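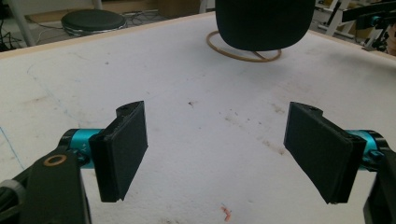
4. Recording a session with the Fadar hand gripper

Print this page
E-mail this page

This section is for the person who holds the gripper. Section 3 must be finished first, so that the camera clock and the finger opening are already calibrated.

4.1 Before the first recording

1. Put the object on the white table and stand on the side from which you will work. Do not change sides during a session.

2. Open the fingers fully and hold the gripper low over the table, with both pads in the camera view. The two pads should appear at nearly the same height. If one is clearly higher, your wrist is turned.

3. Look at the far part of the view as well. The stool, the cables and the equipment on the floor behind the table may stay there. We keep the background as it is, and the training in Itero was done with such backgrounds from the beginning.

4. Check both black pads by hand. Small damage on the lower edge is acceptable. A pad which moves on its bracket must be tightened before you continue.

Note: The blue pen line and the gray marks on the table must not be removed between sessions. The position tracking uses small visual details of the surface, and in November we lost one full day of data after the table was replaced with a new one.

Caution: Keep your free hand away from the joints when the fingers are closing.

4.2 Recording one demonstration

5. Start the recording and stay still until the counter shows 3 seconds. The software takes its zero position from this part.

6. Move toward the object slowly, with open fingers. For a soft object such as the cap, come from the side where the edge of the fabric is easy to reach, and bring one pad in front of it

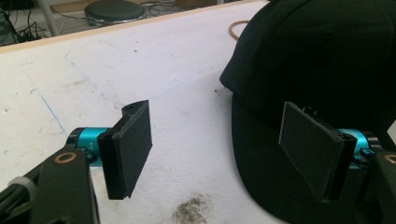
while the other pad stays on the open side of the table. Then close until the fabric is held, and stop. Pressing harder gives no better grasp, and the fold in the fabric makes the opening value difficult to read later.

7. Lift, place the object at the target position and open the fingers fully again. Wait one moment before you end the recording.

8. Mark the demonstration as good, failed or unclear. Failed demonstrations are also saved. Please do not delete them - Vörös reads them in a separate step.

Note: When a pad is in front of the black cap, the pad edge is hard to separate from the fabric. If the software reports "edge lost", tilt the gripper a little until the outline is found, and continue. It is not necessary to start again.

4.3 How many demonstrations are needed

In the Emville tests, Selorm Zakaria trained the same policy with 500 and with 1,000 demonstrations of soft objects. The larger set gave a small improvement for the cap and none for the cord loop. When 142 demonstrations with a badly turned wrist were taken out, the smaller set was as good as the larger one on both objects. For this reason we recommend to check the wrist position often, and to stop at 500 for a new object.

Small things on the table, like a rubber band, do not need to be cleared away, but they should not lie under the pads at step 5.

Questions about the wrist check go to Eduardo Dela Peña. Section 5 explains the export.

Print this page
E-mail this page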